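Winter weather advisory vs. snowfall total - why do they disagree?

Drarneck Weather Help > Forecast products

Posted by Lurker, 7 July 2021

I am sorting last December's advisories for Giltonum. One advisory ran until midnight, but the station log shows no snow after 6 p.m. Does the end time mark the end of precipitation? 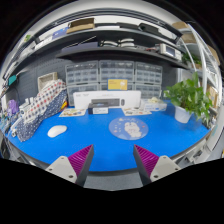
Desk with mouse, round rabbit mouse pad and printer.

I have 501 log entries to match and would like one rule for all of them.

Su
No. The end time covers the hazard, and that includes freezing drizzle and refreezing on roads. Light drizzle may leave no measurable amount in a snow log. Check the hourly temperature and present weather columns for 6 p.m. to midnight. Also confirm that both sources use local time - many logs are in UTC.

station833
Advisories are always too long. I just use the snow total.

gauge_620
Su is right about UTC. Mine were five hours off.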